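## 6. Registering and checking the camera streams in Grullon

This section sets out how the head camera and the wrist cameras are registered with the Grullon control software, and how their views are checked before any perception or planning task is run. It applies to all Purkdale installations. It replaces the notes issued in October by Akihiko Uchida.

**Before you start**

- The arms must be in hold mode.
- The Hutwood planner must be stopped.
- The operator must have the emergency stop within reach.

**CAUTION:** Do not release hold mode while a gripper is closed on an object. The object may fall and the arm may move without warning.

### 6.1 Registering the streams

1. Open the **Sources** page and select **Scan**. Allow 30 seconds for the list to fill.
2. Assign one stream to the role `head`. Assign each remaining stream to its own `wrist` role.
3. Enter port 1497 for the stream server, unless your site administrator has given you a different one.
4. Set the frame buffer to 500 frames and select **Apply**.
5. Restart the Sugden perception service. The status line should read `streams ready`.

*Note:* Roles are stored by serial number. If a camera is replaced, its role must be assigned again.

### 6.2 Checking the views

1. Open **Live view** and select each role in turn.
2. In the `head` view, confirm that both arms enter from the lower part of the picture and that the grippers are not hidden by the body of the robot.
3. In each `wrist` view, confirm that close objects are shown in enough detail for the grasp estimator. Some softness at the edges of objects is acceptable.
4. Save one still from each view to the site record.

The head view comes first below, followed by two close wrist views, one of the underside of a chair. 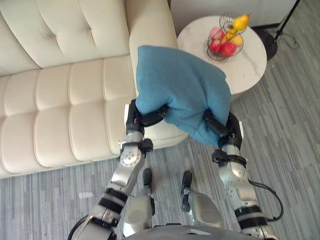
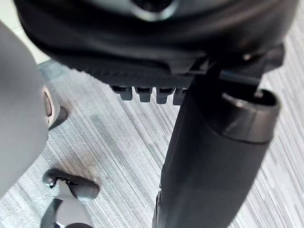
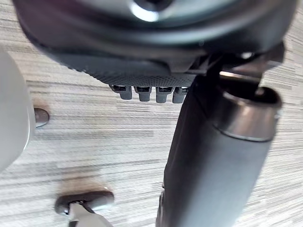

5. If a view has been assigned to the wrong role, return to **Sources**, select **Swap roles** and repeat steps 1 to 4. Do not correct the fault by moving cables while the service is running.

### 6.3 Setting the masks

The perception service must ignore the robot's own parts. A mask is therefore drawn for each role.

1. Select **Masks**, then **Draw from model**. The software projects the arm model into the view.
2. Compare the projected outline with the live view. If the two do not agree, stop and carry out the hand-eye calibration before continuing.
3. Set the mask margin to 6 pixels. A wider margin may hide small objects held near the fingertips.
4. Select **Save**, and restart the Hutwood planner.

**CAUTION:** A mask does not prevent contact. Collision limits are set separately and remain in force whether or not a mask is active.

Questions concerning this section should be sent to Mervyn Cropper, Control Software, with the log file and the saved stills attached.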